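Home Notebooks Packaging Storage Methods Contact

Workshop Notebook – Flexible Packaging
23 Oct 2020
Entered by the Packaging Section, Trustosska

Seal leakage in single-serve snack packs: continuation

The section resumed work on the stored lot following the move of the dye cabinet. The lot was placed in ambient storage in August and has stayed on the same shelves. Of the 1,284 packs entered in the register, 679 have now been examined under the agreed method. The remainder are to be drawn in register order, as before.

The pouches with a transparent face continue to be the easier ones to read. Dye that has entered along a crease can be followed through the film without opening the pack. Printed film hides the same fault, and packs of that kind must be cut open along the side opposite the seal under test. The earlier instruction to cut across the top is withdrawn.
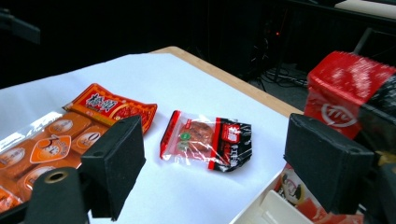 Clear-faced pouch with a red border and a black and red label.

Fifteen packs in the portion examined show a leak path. Most of the paths begin where a wrinkle in the film runs into the end seal. This agrees with the account given in the Nallach report of channel leaks in crimped seals, although the Nallach samples were of heavier film and direct comparison should be made with care. No path was found in a back seam.

The zigzag cut at the end of a pack is often taken for part of the seal. It is only the cut. Seal width is to be measured from the inner line of the crimp to the nearest point of the cut edge, and entries made in any other manner should be marked for repeat measurement. The older register pages mix both practices – colleagues using them should check the column heading first.

One matter remains open. The vacuum chamber was slow to reach the set level on two runs, and the lid gasket was cleaned after the second. Results from both runs are retained in the register with a pencil mark and are left out of the totals given above.

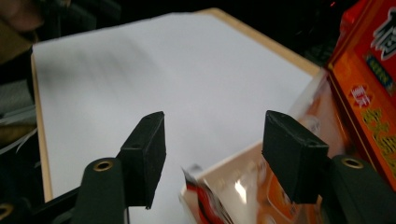
Storage and oil migration

Packs holding oily contents present a separate difficulty. Oil at the mouth of the pack during filling may lie within the seal and weaken it without leaving an open path. The dye test does not find this fault. A peel test does, but the pack is lost, and the section has so far been unwilling to give up stored samples for it.

The Brakik store has offered shelf space at a steady temperature. If accepted, part of the undrawn stock would be moved there and the rest kept at Trustosska under present conditions. The labels must be renewed before any transfer, as the present ink rubs off when handled with oily gloves.

A draft of this section was sent to Bramwell with a request for comment on the peel test.
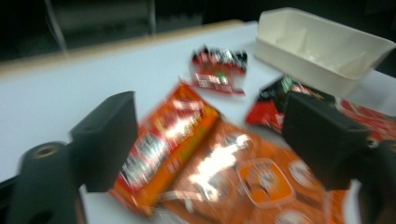

Bramwell replied that the peel test should not be put off, that a weak seal will pass the dye test until the day it opens, and that "a small number of packs given up now would be well spent." The reply also asked that strips be cut at right angles to the seal and that the jaw speed be written beside each result.

The section accepts the second point. The first is held over until the Brakik shelf space is settled. Gasket on order; chamber log to be copied into the back of this book.

Recent entries
Dye penetration: revised soak times
Moving the dye cabinet
Notes on the Nallach report
Label inks and glove residue
Register corrections, August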